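The Long Road to a Useful Pair of Hands

For as long as there have been factories, there have been predictions that the machine which welds the car will one day come home and tidy the kitchen. The first half of that promise was kept decades ago. The second half remains a matter for patient work, much of it carried out on tasks that most adults perform without looking.

At Brirnwood, where the Halum project has been running since March, those tasks are small ones. A key must be picked up. A padlock must be turned so that it faces the right way. An object held by one arm must be passed to the other.
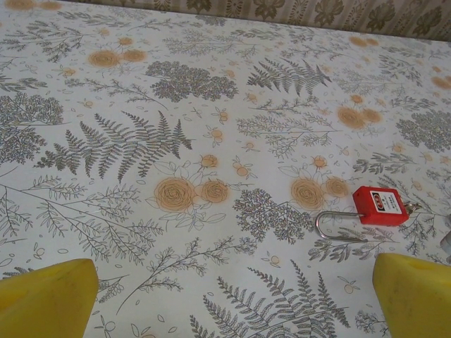 A red safety padlock and key on the patterned cloth of the work surface.

Tudor Chiriac, who directs the project, chose such items on purpose. Padlocks of this type are used in workshops to keep equipment switched off during repairs, and fitting one calls for a firm grip on the body, a light touch on the shackle and some judgment about where the key has gone. "A person learns this in a minute," he says. "We gave it 300 attempts before we were willing to discuss the results."

Keys present a separate difficulty. They are thin, they shine, and they lie flat, so that a gripper must come down almost to the cloth before it can close on anything. Rings swing once they are lifted, and a machine that has judged the position of a key correctly on the table may judge it wrongly in the air. 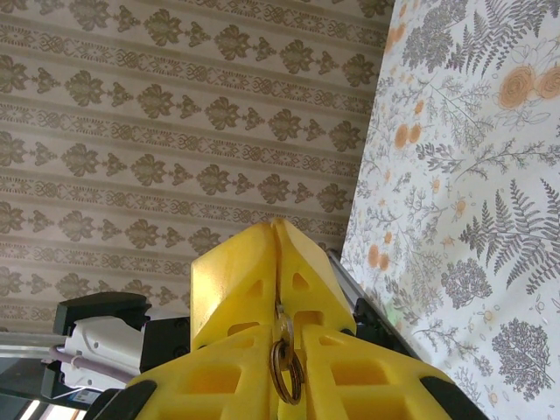 When will a household be able to buy a robot that handles chores of this kind?
Most researchers interviewed for this article declined to name a year. Single-purpose machines, such as robot vacuums, are already on sale, but a general helper remains a laboratory matter.

The use of two arms has changed the character of the work. One arm can steady what the other turns, much as a person holds a jar while opening the lid. It also doubles the opportunities for error – each arm must know where the other is, and neither may let go too soon.

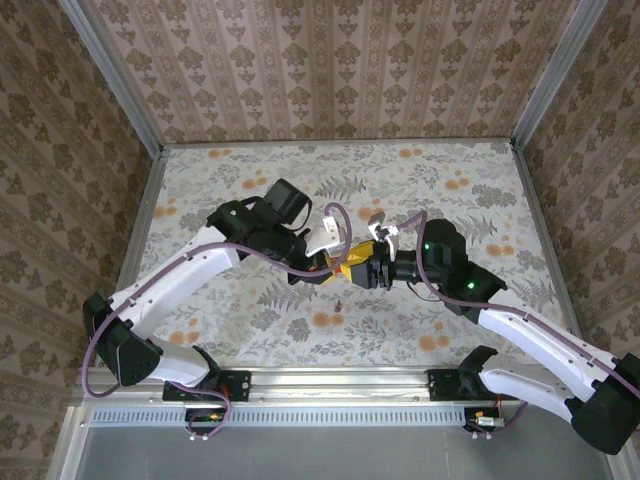

Two arms at the center of the table, with a yellow object between their grippers.

Commercial interest is considerable. Urquhart, a supplier of workshop fittings, has followed the project closely and would like to see machines sorting returned parts at the end of a shift. Bara, which manages serviced apartments, has asked about laundry. Dr. Chiriac regards the first request as reasonable and the second as premature. Cloth changes shape whenever it is touched, and the team's own folding trials were set aside after 34 sessions.

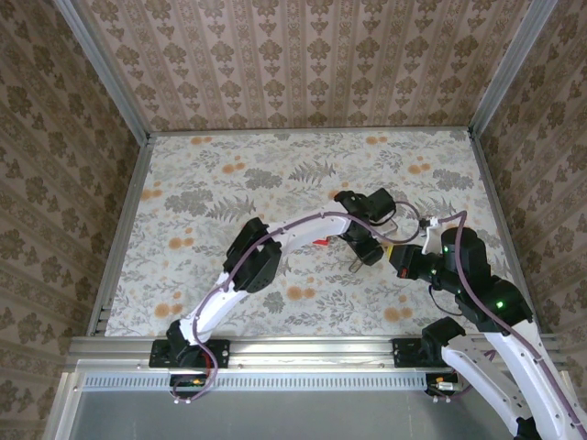
The shop floor therefore seems likely to come first. Parts there are rigid, lighting is constant, and a supervisor is usually within reach. A home offers none of these assurances. Chairs are moved, drawers are overfilled, and the owner expects the work to be done while he or she is out.

There is also the question of cost. A pair of arms must be bought, mounted, wired and maintained, and a small business will compare that expense with the wages of an employee who can also answer the telephone. Until the comparison favors the machine, Dr. Chiriac expects orders to come mainly from firms with repetitive work and several shifts to fill. His group will turn next to boxes with hinged lids.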